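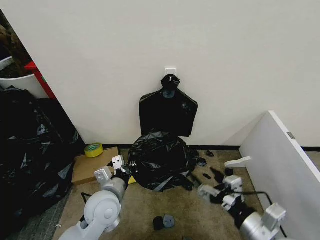
Paying by the Bag: Trash Fees in Dosska
Final project report, submitted 14 June 2021

Why this topic

Dosska changed how it charges for trash last September. Before that everyone paid a flat fee with the water bill, same for a single person or a family of six. Now you buy stickers at 2 dollars each and put one on every bag that goes to the curb. No sticker, no pickup. We wanted to know what residents think of it and whether they say they changed anything at home. Also whether renters get treated differently from owners, which turned into most of the project.

Background

Pay-per-bag programs are old. The basic idea is in all the textbooks: if the price is hidden in a flat bill, throwing out one more bag feels free. Put a price on the bag and people notice. The usual complaint is illegal dumping, and the second usual complaint is that it hits big families hardest. Both came up at the public meetings in Dosska, we read the minutes. The town answered with a hotline for dumping and not much for the families.

Pickup is done by Gisex, a private hauler. They sell the stickers through the grocery store and the gas station on Ibarra Road. Recycling is still free but has to be rinsed and the lid has to close.

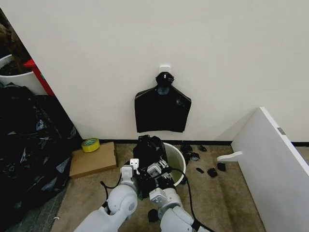

Department of Public Policy — Undergraduate Project Reports

Method

Paper survey, door to door, plus a link on the flyer. We covered 740 households on the east side of town. Got 104 usable surveys back. Low, we know. Most of the refusals were just nobody home. A few surveys came back with only the first page filled in and we left those out.

Questions were about bags per week before and after, composting, where the stickers get bought, who pays for them, and an open comment box. The comment box was the best part and we should of made it bigger.

One problem with "before and after" — people are guessing about a year ago. We did not have hauler data by address. Gisex gave us a townwide figure, some 1,000 tons for the year before the change, but nothing yet for the year after. So we can't say if tonnage went down. Only what people told us.

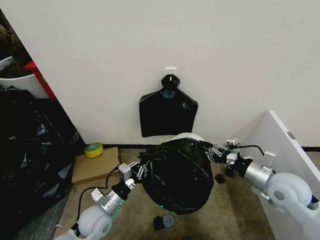
Fig. 1. Black garbage bag over a round white container.

What we found

Owners mostly said they put out fewer bags. The reasons they gave were boring ones: crushing boxes, moving paper to recycling, waiting until the bag is full. Several people wrote that they switched to bigger bags, since the sticker costs the same whatever the size. The town does have a weight limit per bag but it is printed on the back of the sticker sheet in very small type, and from the comments hardly anyone has seen it.

Compost was less than we expected. People who already had a pile kept it, almost no new ones. Smell and raccoons.

Renters are a different story. At Hitach Apartments there are shared dumpsters and the landlord pays Gisex a monthly rate, so tenants never see a sticker. A lot of them didn't know the program existed. Some said the rent went up "for trash" but they could not say how much. For them the price signal just isn't there — whatever they save goes to the building, not to them.

Renters in smaller houses had it worse in one way. Stickers are supposed to be the tenant's job but the lease often still says trash is included. We heard about arguments over this from both sides. Town office told us it is a private matter.

On dumping, comments were split. People living near the dumpsters complained about strangers leaving bags at night. Everybody else thought it was no big deal.
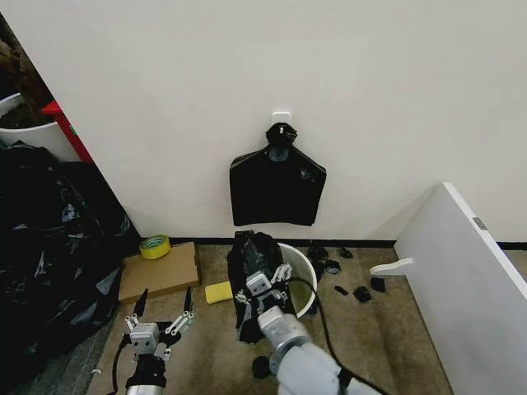 The weight limit thing deserves more attention than we gave it. If the bag price is flat and the limit is not enforced, then the program is really charging for trips to the curb and not for trash. A small-bag sticker at a lower price would fix part of that, and would help people who live alone. Older residents asked for this over and over in the comments.

Recomendations

Sell a cheaper sticker for small bags. Print the weight limit on the front. Require landlords to show the trash charge as its own line on the lease. Sell stickers somewhere on the east side too, the Ibarra Road stores are a long walk without a car.

Limits

East side only, low return, self reported, and more owners than renters in the sample. The survey was in English only, which was a mistake at Hitach especially. If another group picks this up, ask Gisex for the monthly numbers early. The request took most of our semester.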